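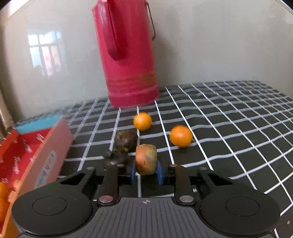
첨부 사진 1장 (누르면 크게 보실 수 있습니다)

개별 계량기 사용량과 관리비 고지서의 전기요금이 일치하지 않는 경우 처리 절차를 문의드립니다

Onen 입주자 도움방 > 관리비·공과금
작성: Tjoa 213호
등록일: 2월 27일

안녕하십니까. Onen 건물 213호를 임차하여 사용하고 있는 Tjoa입니다. 이번 달 관리비 고지서를 검토하던 중 전기요금 항목에 의문이 있어 문의드립니다.

고지서의 세대 전기 사용량은 92kWh로 기재되어 있으며, 당월 지침은 978로 표시되어 있습니다. 복도 계량기함에서 당사 호실의 계량기를 확인한 결과 지침은 고지서와 같았습니다. 그런데 세대 전기료 아래에 '공용 전기 배분'이라는 항목이 따로 있고, 지난달까지는 이 항목이 고지서에 없었습니다. 계약서 특약에는 '전기요금은 개별 계량에 따른다'라고만 적혀 있습니다.

이에 다음 사항에 대하여 안내를 부탁드립니다. 공용 전기 배분액을 임차인이 부담하는 것이 통상적인지, 산정 근거를 관리사무소에 요청할 수 있는지, 이의를 제기하는 동안 관리비 납부를 보류하여도 무방한지 알고 싶습니다. 납부 기한이 얼마 남지 않아 가급적 빠른 회신을 부탁드립니다.

답변 3개

Bresteo 운영지원
채택된 답변

문의하신 내용을 계약 문구, 산정 근거, 납부의 순서로 안내드립니다.

우선 계약서의 '개별 계량에 따른다'라는 문구는 일반적으로 호실 내부에서 사용한 전기를 대상으로 해석됩니다. 복도 조명, 승강기, 급수 펌프 등 공용부의 전기요금은 보통 관리규약이나 임대차계약서의 관리비 조항에서 별도로 정합니다. 특약만으로는 판단하기 어려우므로 관리비 조항 본문과 별첨 부담 기준표를 함께 확인하시기 바랍니다. 별첨이 누락되어 있는 경우 임대인에게 사본을 요청하시면 됩니다.

산정 근거는 요청하실 수 있습니다. 요청서에는 해당 월의 공용부 총사용량, 총요금, 호실별 배분 비율, 배분 기준(전용면적 또는 균등)을 명시하여 주십시오. 지난달까지 없던 항목이 신설된 경위도 함께 질의하시기를 권해 드립니다. 종전에 일반관리비에 포함되어 있던 금액을 분리하여 표기한 것이라면 일반관리비가 그만큼 감소하였어야 합니다. 두 달치 고지서를 나란히 놓고 해당 항목을 대조하여 보십시오.

납부를 전액 보류하시는 것은 권장하지 않습니다. 연체료가 부과될 수 있고, 연체 이력은 계약 갱신 협의에서 불리하게 작용할 여지가 있습니다. 다툼이 없는 금액은 기한 내에 납부하시고, 공용 전기 배분액은 이의를 유보한다는 뜻을 서면으로 남긴 후 납부하시는 방법이 무난합니다. 서면은 전자우편으로도 가능하나 수신 여부를 확인할 수 있어야 합니다. 과다 청구로 확인된 금액은 통상 다음 고지분에서 차감하며, 현금 환급을 원하시는 경우에는 그 의사를 함께 기재하시기 바랍니다.

구체적인 계약 해석에 다툼이 있는 경우에는 계약서 원본을 지참하여 전문가의 상담을 받으시기 바랍니다.

Pullov 입주사

당사도 동일한 고지서를 수령하였습니다. 일반관리비가 그대로인 상태에서 공용 전기 항목만 추가되어 관리사무소에 문의하였고, 배분표는 방문하면 열람할 수 있다는 회신을 받았습니다. 전화로는 금액만 알려 주므로 직접 방문하시는 편이 좋겠습니다. 점심시간에는 창구를 운영하지 않습니다.

배분표를 열람하실 때에는 전용면적이 계약서와 같은지도 확인하시기 바랍니다. 당사의 경우 계약면적이 기준으로 입력되어 있어 정정을 신청하였으며, 차액은 4월 고지서에 반영될 예정이라고 안내받았습니다.

41호 창고 이용자

창고도 공용 전기가 부과되는지 궁금합니다. 저희는 계량기가 따로 없습니다.

댓글 2개

Bresteo 운영지원
창고는 부담 기준표가 호실과 다를 수 있습니다. 본 게시물의 주제와 구분되는 사안이므로 계약 형태를 기재하시어 새 글로 등록하여 주시기 바랍니다.

Tjoa 213호
상세한 안내에 감사드립니다. 두 달치 고지서를 대조한 결과 일반관리비는 동일한 금액이었습니다. 이의 유보 문서를 전자우편으로 발송하였으며, 배분표 열람도 신청하였습니다. 별첨 부담 기준표는 당사 보관본에 없어 임대인에게 사본을 요청한 상태입니다.

이 글은 채택이 완료되어 더 이상 답변을 등록할 수 없습니다. 댓글은 계속 작성하실 수 있습니다.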